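ok wallpaper people, I need to talk about palm leaves for a minute. I've been living with samples taped up in my hallway since August and I have Opinions

first one was from Wovier. gorgeous on their site, but at home the green went kind of swampy after dark (my hallway has one sad bulb and zero windows, so maybe that's on me)

then Bista, which I loved!! until I saw it was $89 a roll and the repeat is 26 inches. do you know how much you throw away matching a 26 inch repeat around a door frame. so much

what I really want is teal fronds on white with a bit of yellow, and I want it on every wall, corners and all. no accent wall. I'm done with accent walls

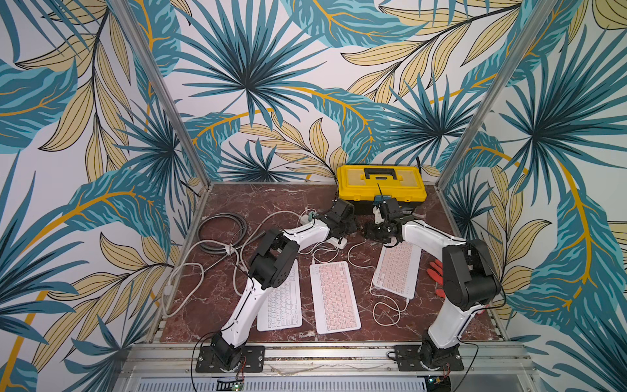
Palm print on all three sides, yellow toolbox at the back.

see how the pale feathery leaves keep the teal from getting too heavy? I'd run that right into my coat closet

my sister says big prints make a small space smaller. my sister has painted every room she's ever owned the color of oatmeal

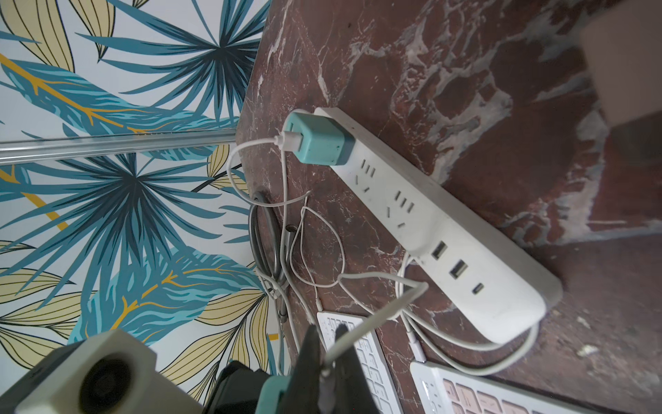 anyway the other fight in this house is paste. the Hirvonen paper is paste-the-wall and I'm never going back. last time I did paste-the-paper it folded over on itself and stuck to my arm and then to the cat

need almost 21 feet of it for the long side, so I'm ordering 2 extra rolls and hiding the receipt

if anyone's hung the Vanesero peel and stick over textured walls pls tell me how the corners held up, I'm still wavering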